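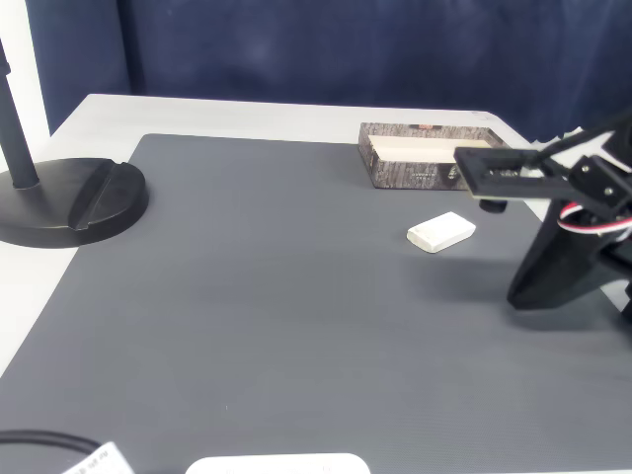 Can we just clear the gripper overload and carry on without homing the arm again?

Home it first, every time. The overload trip cuts torque to the shoulder as well as the gripper, so the arm sags a bit before anyone touches it, and on our firmware the controller still believes the old position after a clear.

Sorry for the slow reply, been flat out at the Trondport site. Quoting the Widesham message at the bottom for those who joined the list in July.

We've had the same thing here, small black arm, white block into the open box. Run 114 tripped on the approach, got cleared from the console, and the next move was a full-speed swing to a pose the arm wasn't starting from. Gripper went into the box wall and kept pushing. No one hurt, but a hand could easily have been in there straightening the block, and that's the bit I don't like. The console said READY in green the whole time.

Error code is 451 for both sites. The Bastero manual calls it a "load warning" and says acknowledge to continue. I've written to them asking for the wording to be changed. No reply yet.

What we're doing from now on, please do the same until there's a fix:

1. On a 451, hands stay out and the stop goes in. Don't reach over to catch the arm, it weighs very little and the mat can take it.

2. Power off at the supply, not from the console. The console off leaves the logic side up and it remembers the bad position.

3. Check the cables where they loop out beside the links. Ours had a loop snagging at full wrist rotation – not saying that's the cause, but it did put the load readings up when I flexed it by hand with the logic on.

4. Look at the box before putting anything back. If it has shifted, the taught place point is wrong and you'll get another trip within a run or two. 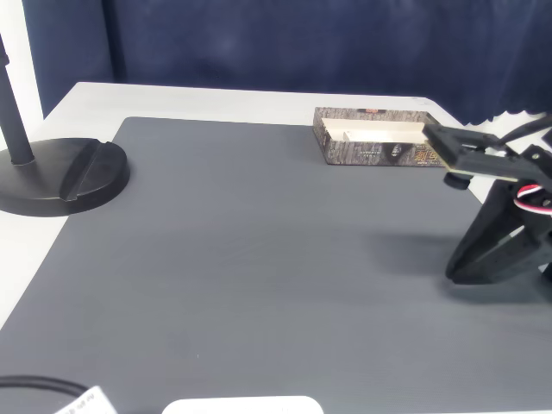 5. Power up, home at the slow speed setting (27 on the dial), watch all of it. If home looks off by eye, stop and re-zero by hand.

6. One dry move over the box with nothing in the gripper. Then one slow pick. Then back to normal speed.

7. Write it in the log, including the run number and what the arm was doing at the time. "Tripped again" is no use to me sorry.

Re the question about raising the load limit from 34 – please don't. I know it makes the trips go away. It also means the arm leans harder on whatever it's found before it gives up. Leave it at 34 at both sites.

The Ansah add-on board is suposed to force a re-home after any trip. We have one on order, will report back once it's fitted. Happy to be told someone's already tried it.

– Trondport bench

----- Earlier message, from the Widesham bench -----

Hi all,

Getting 451s on the place move, a few each morning then fine after lunch. Clearing from the console works most times but yesterday the arm took off sideways straight after and knocked the box off its marks. Had to hit the stop. Can't see any damage to the gripper.

Is it OK to just clear it and carry on, or do we need to home again? Manual isnt clear. Also thinking of putting the load limit up from 34, has anyone done this?

Cheers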